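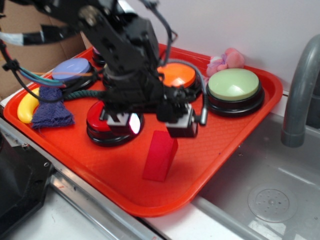 Unit 4: Reading a Product Offer — The Zamis Bench Arm

Course notes, Introduction to Small Automation
Instructor: Petronella Xaba
Revised 12/09/2019

What the unit covers

In Unit 3 we looked at how a gripper is chosen. In this unit we look at a complete kit as it is sold, and at how to tell what the offer includes. The kit is the Zamis bench arm from Bravow. Bring your copy of the offer sheet to class.

What is in the offer

The base kit has the arm, a two-finger gripper, a power supply, a cable set and the Oluvard control software with a license for one computer. The tray and the practice objects are not part of it. They are sold as a separate set, and most schools put together their own from toys, blocks and push buttons.

The sheet lists these figures:

Price of base kit: 4000
Price with second gripper and spare cables: 4000 plus 500
Rated working hours before first service: 1000
Pages in the printed manual: 183

Shipping is not in the price. Bravow quotes it by region.

Practice objects

A good set mixes hard and soft things. An upright block has flat sides and is a fair first target, but it can tip if a finger touches it on the way down. A toy banana has a curve, so the approach angle matters. Cloth and rope change shape when they are gripped, and a saved position for them is of little use the second time. Large round buttons are for pressing, with the gripper either open or closed. Different button colors let you write a task such as "press green, then orange" and check the order.

Where the arm stands

The kit does not need a special bench. A kitchen-type counter will do if it is level and the base can be fixed. Before power-on, check these points:

1. The base does not move when pushed by hand.
2. The cable has enough slack for the full reach of the arm.
3. Loose wires are taped together and kept out of the gripper's path.
4. If there is a sink next to the work area, the faucet is shut off and outside the arm's reach.
5. The tray cannot slide.

Point 2 is the one students miss. A cable that looks fine with the arm folded may pull tight at full reach.

Comparing with a service contract

Asadi offers a similar arm on a yearly contract, with repair included. Idalina Salgado will go over the contract in the next session. For now, note that the Zamis warranty covers the joints but leaves out the gripper fingers and any covering you put on them.

Assignment

Write one page on which parts of the offer you would buy for a class of your own, and which you would leave out. Use the sheet's figures and show your total. Hand it in to Tiago Valente at the lab desk.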